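Ticket 900 – Break room: bin overflow and trash left on tables
Opened by: Laine Liepiņa
Site: Brendside, second floor
Status: Closed
Opened: Tuesday, July 3, 2018

Laine Liepiņa
The break room tables still have bottles and snack wrappers on them at the end of the day. The cleaning contract with Montoya covers emptying the bin but not clearing the tables, so whatever is left there stays until one of us picks it up. Also, the bin bag keeps slipping down inside the bin. When that happens, trash ends up between the bag and the wall of the bin and has to be taken out by hand.

Duván Apaza
Checked the supply closet. The bags on the shelf are the 7 gallon Flerel ones. The bin takes a 14 gallon bag, so they will not fold over the rim. I have ordered a box of 40 in the right size from Onau. Until they come, please use the large clear bags from the copy room.

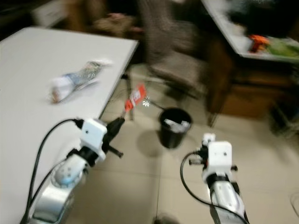 For the tables, I suggest one clear-up after lunch and one before closing. Bottles get emptied in the sink and go in the recycling crate by the door. Wrappers and sauce packets go in the bin. Anything sticky, wipe the spot with a damp cloth – the spray leaves streaks on the white tops.

Laine Liepiņa
Tried the copy room bags for two days. They hold if you tie a knot in the slack at one corner. Nothing behind the bag so far. The tables are better after lunch but the late one got skipped once.

Duván Apaza
New bags arrived and are on the lower shelf. I moved the small ones to the restroom closet, where they fit. Late clear-up is now on the closing checklist, after the lights and before the door.

Laine Liepiņa
New bag is on and stays up. OK to close.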